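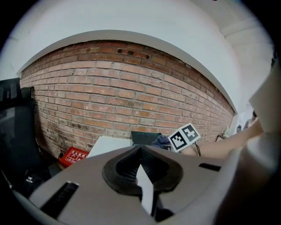 Groduvard - Kennedy (Rollex)

Kennedy is the second full album from Groduvard, a four-piece playing slow, heavy rock with a fair amount of doom in it. The first one was recorded live in a rehearsal room and suffered for it, mainly in the low end. The band has spent more time on this one. It was tracked in October and mixed over the winter by Tomás Ní Mhurchú, who also plays second guitar.

Tuning is down to B throughout, and most of the record sits at or near 88 bpm. That is quick for this sort of thing and it suits them. The opener, "Nurnuvard", starts with bass and floor tom, brings the guitars in after the first verse and stays on one riff until the solo. The riff is good enough to carry it. "Low Tariff" is shorter and closer to plain hard rock, with a chorus in thirds that the vocalist handles well in the verses' register and less well when it moves up.

The drum sound is the main improvement. The kick has a defined click without masking the bass, and the cymbals decay naturally. On the debut they were clipped. The guitars are panned hard, with the rhythm part on the left slightly darker. On headphones this gets tiring during the title track, which runs to 17 minutes and repeats its middle section more often than it needs to. Speakers are kinder to it.

Side 2 is weaker. "Salt Ledger" has a fine clean intro and then a verse that never settles on a key, and the organ on "Harrow" is mixed so low that it might as well have been left off. The closing instrumental recovers some ground, mostly thanks to the lead playing, which is melodic and keeps away from fast runs.

The vinyl pressing is limited to 316 copies. Mine was flat and centred, with light surface noise between tracks on the first side. The download has the same running order and is noticeably louder - I would take the LP for that alone. Lyrics are printed on the inner sleeve in very small type.

Anyone who liked the debut should buy it. Others could start with "Nurnuvard" and the instrumental.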